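Building a Hand-Held Gripper with a Marker Cube, Start to Finish

By Hazel Kasprzak
Posted 19 February 2022

If you have wanted to record your own hand motions for a robot arm but don't own the arm yet, this is the build for you! A hand-held gripper lets you pick things up the way a robot would, with two pads and nothing else, while a camera on the tool watches the pads and a printed cube on top tells you where the tool is in the room. I've built 2 of these at our shared workshop and the second one took me a single evening, so I'm writing down everything while I still remember which screws went where.

My design borrows heavily from one Idrisa Lyimo drew up for the Iltent arm we share at the shop. He made the shell a lot rounder than my first boxy attempt, and it's so much nicer to hold.

What you need

Shell halves, printed in white PLA
Pads, printed in black TPU with the ribs facing inward
One marker cube, printed white, with black fiducial patterns for the faces
A small wide-angle USB camera
A trigger spring and a linkage (mine came out of a Culaner kit, any light spring will do)
M3 screws and heat-set inserts
A 175 mm length of thin black cable for the cube light
One green LED and a resistor
A soldering iron and a set of hex keys

Step 1. Print the shell

Print both halves with the open side down. I use four walls and light infill. More infill just makes the tool heavy, and after ten minutes of picking up cups you will feel every gram in your wrist. Clean up the slots on either side with a small file before you go any further. It's miserable to do once the camera is in there (ask me how I know).

Press the inserts in with the iron while the plastic is still bare. Go slowly and keep them square.

Step 2. Print the pads

TPU is fussy, so dry the spool first. My Fröhlich printer wants a very slow first layer with this stuff and then behaves itself. Check the ribs by pinching the two pads together: they should mesh a little and spring back. If they feel stiff, drop the infill and print them again. They're small and quick, and I have a whole jar of failed ones at this point.

Step 3. Fit the linkage and trigger

Lay the lower shell half on the bench and drop the linkage in with the spring hooked on the trigger side. Both pads have to close at the same speed. If one leads, the link on that side is a tooth off, so lift it out, turn it by one and try again.

Squeeze the trigger twenty or thirty times before closing the shell. You're listening for scraping. Mine scraped near the cable channel, and a few strokes of sandpaper fixed it.

Step 4. Mount the camera

The camera goes behind the pads, looking out over them. You want the pads low and centered in the view and plenty of room beyond them. Plug it in and look at the live picture before tightening anything! A wide lens shows a lot of shell, and that's fine. What you don't want is a pad tip wandering out of view when the gripper opens all the way.

Lock the exposure too. We have big windows at the shop, and on auto everything went dark each time I turned toward them. I settled on an exposure value of 300 in the Urotel capture program, but treat that as a starting point and adjust for your own room.

Step 5. Build the cube

Each visible face gets a different pattern. Print them on matte paper, because glossy paper catches the ceiling lights and the tracker loses the corners. Leave a white border all the way around every pattern - the software needs it to find the black square inside.

Write the ID of each face on the inside of the cube before gluing. Afaf Hourani swapped two faces on hers and spent an afternoon convinced her math was wrong.

The green LED sits on one face, clear of the black pattern. Run the short black cable from the top of the cube down into the body and leave a little slack in it.

Step 6. Close up and calibrate

Screw the halves together in a cross pattern, just past finger tight. Then run the calibration script with the pads fully open and again with them fully closed, and save both values.

Next comes the cube. Hold the tool in view of the tracking camera and turn it slowly, so that each face gets its moment. I collect 1000 samples, which sounds like a lot and goes by in no time. If the position jumps when the tracker moves from one face to the next, a pattern is probably glued on crooked. Peel it, reprint it, stick it back.

Step 7. Try it on something easy

Start on the floor or a low table with a light, rigid object. A plastic lid is great practice because it has a thin edge to grab and it slides away if your approach is sloppy. Move slower than feels natural. Watch both views afterward, the one from the tool and the one from your head if you're wearing a second camera, and check that the cube stays visible through the whole motion. My early recordings were full of gaps where my own sleeve covered it.

Keep long cables off to one side, and give yourself more floor than you think you need.
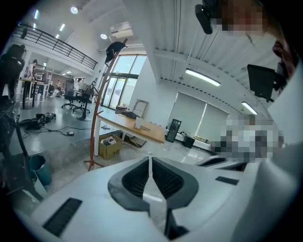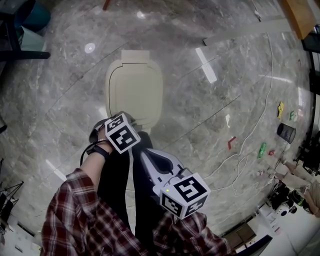 First: looking out over the pads from the tool's own camera. Second: gripper in the right hand, with the cream lid on the floor.

Troubleshooting

The pads close but don't hold: wipe the ribs with alcohol. Fresh TPU can be a bit slick.

The cube drops out near the windows: pull the blinds or lower the exposure one more step.

The trigger sticks halfway: loosen the shell screws a quarter turn and try it again.

The shell files and the calibration script are in the shop's shared folder under "gripper v2". Georges Najjar is working on a left-handed trigger, and I'll add his files when they're ready.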